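Asar gripper sim license: six months in, and would I buy it again?

Posted in February, in between two grant deadlines
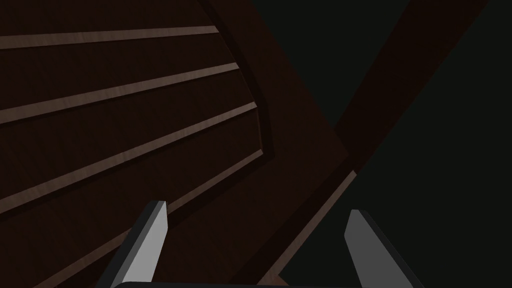
Rendered view from the gripper, fingers open, slatted wooden piece behind.

Okay, so a few people have asked me how we ended up spending the equipment money on software this year, and I promised I'd write it up. I run the budget for a small robotics lab (small meaning we share a coffee maker with the people across the hall), and last spring we had enough for either a second real arm or a simulation package plus some decent graphics hardware. We went with the Asar package. I've now used it nearly every day for 6 months and I have opinions!

First, the money. The seat license came to $546 a month for our group, and that covers 2 users at once. Dasham was the other one on our list, and it was cheaper on paper, but they charge separately for the furniture models and again for the camera views, and by the time I'd added it all up in a spreadsheet I was cranky and it wasn't cheaper anymore. Asar throws in 71 furniture and household assets with the base license. I wish they'd put that on the front page of the site instead of three menus down.

The thing I like best is the gripper view. You get the two fingers coming up from the bottom and whatever they're pointed at behind them, and it's quick to spot when an approach angle is silly. The wood looks good too. Slatted stuff is a pain in most simulators I've tried, everything goes flat and plasticky, but the grain shows up on the narrow slat edges and the shadows under them are nice and dark, so you can tell where one piece stops and the next one starts. Lukian Moroz, who does most of our grasp planning, got picky about those shadows during the trial and ended up being the one pushing me to sign.

Now for the grumbling. The default lighting is way too dim. Put a dark brown piece against a nearly black background and you lose the outlines of the big panels, and you'll spend your first afternoon hunting for the brightness settings (they're under Stage, not under Lights, go figure). I'd also love a better way to save camera angles. We keep a text file of them like it's 1998.

Support is hit or miss. The morning person is great and the afternoon one sends you links to the manual. I had an invoice go to the wrong department twice, which matters a lot more than you'd think when your purchasing office closes the books early.

If you're planning a budget around this, please leave room for the computer. I didn't leave enough. The minimum specs will run it, sure, but with the wood textures turned up our old desktop sounded like a hair dryer, and we ended up moving money over from travel to replace it. Idris Samuel over at Melnychuk warned me about exactly this and I nodded and then ignored him. Sorry, Idris. Ask for a quote on the license and the machine together, and get it in writing before you submit anything.

I'd also ask for the trial in a busy month, when your people will really poke at it. We did ours over a quiet stretch and missed that a second project couldn't be open on the same seat. We'd probably still have bought it, but I would have haggled!

Does it replace a real arm? Not for us. We still book time on the shared one down at Nornine, and I still have a line for a second arm in next year's request. What the license does is let my students try their bad ideas without anybody's hardware getting whacked, and our repair line is the smallest it's been since I took over the spreadsheet.

Four stars out of five. I'm renewing, on the yearly plan this time, and I'll update this post if they ever fix the camera angle thing.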